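Chapter 4
Open Shelving and the Storage of Fresh Produce

Aims of this chapter

By the end of this chapter, students should be able to describe the main parts of a compartment shelving unit, choose a compartment to suit the goods it will hold, and carry produce to and from the shelves without damage. The chapter assumes that students have completed the work on cleaning and surface care in Chapter 3.

4.1 Introduction

Shelving divided into small open compartments is found in shops, school kitchens, canteens and private homes. It was long used for letters, linen and shoes, and its use for food is more recent. The principle is the same in every case. Upright panels and level panels cross one another to form a grid, and each opening in the grid is given to one kind of article. A person looking for that article goes directly to its place, and a person putting goods away can see at once where space remains.

Fresh fruit is well suited to this arrangement. Apples, pears and oranges bruise when they are piled deeply, and a bruised fruit left at the bottom of a heap may spoil those lying against it. In a shallow compartment the fruit rests on a level floor and can be inspected from the front. The cost is in space – a grid of compartments holds less than a deep bin of the same outer size.

Baskets are the usual companion to shelving of this kind. A basket with open sides allows air to reach the contents, and a raised handle leaves one hand free for placing and removing items. It should be set down close to the unit before work begins, so that each item travels only a short distance. 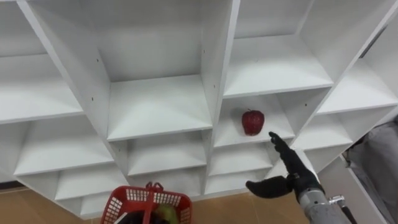 Should every compartment be filled?
It is better to leave a few compartments empty, so that new stock can be put away without moving the old.

4.2 The case study used in this chapter

The examples in the sections that follow are drawn from the produce store at Jovbridge College, where Sveva Palumbo and Roswitha Dreßler kept records of fruit storage throughout the month of July. In that time 1,271 pieces of fruit were placed on the shelves, and each was entered in the store book with its variety, its compartment and the date of its removal. The layout of the store is given in Table 4.1.

Students should note that the Jovbridge store was kept at room temperature. The findings do not apply to chilled storage, which is treated separately in Chapter 7.

4.3 Terms to be learned

Compartment: one opening in the grid.
Lip: the front edge of a compartment floor.
Rotation: the practice of using older stock before newer stock.

Preparatory task

Before reading section 4.4, make a plan of a shelving unit at home or at your place of study. Mark what each compartment holds, and allow 40 minutes for the work. Keep the plan, as it will be needed for the written exercise at the end of the chapter.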